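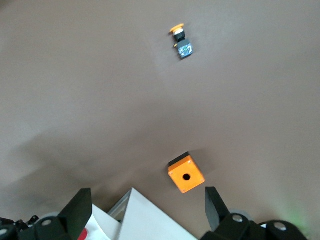
Ticket 2575 — Push button does not stay in its enclosure
Opened by: Sławomir Jabłońska, Ollau workshop
Product: Cirkik single button box, orange
Status: Solved, waiting for confirmation

6 July 2022, first message
Hello. I have a problem with the mushroom button on packing table 9. When somebody pushes it a little from the side, the whole button turns in the hole of the box. I took it out together with the contact block. The hole looks round and clean to me. I did not change any wires, they were disconnected before by our electrician. Is the box wrong for this button, or is a part missing?

Reply from Bellis support
Thank you for the clear report. Please check two points before we send anything.
1. Is there a fixing nut on the neck of the button, under the panel?
2. Is there a flat rubber ring between the cap and the box?
Please keep the supply locked off during the check.

Second message
The rubber ring was in the bag with the screws. The nut I found also, but it was inside the box and only hand tight, I think from the last repair in December. I have put the ring first, then the nut with the plastic key. Now it needs real force to turn it. The contact block clicked on without problem.

Reply from Bellis support
Good. Please test the contact with a meter, pressed and released, before the lid is closed with the screws.

Third message
Tested, it opens every time in 60 presses. I would still like one spare nut — please send it to the Erneck address, door 116. After it arrives you can close the ticket.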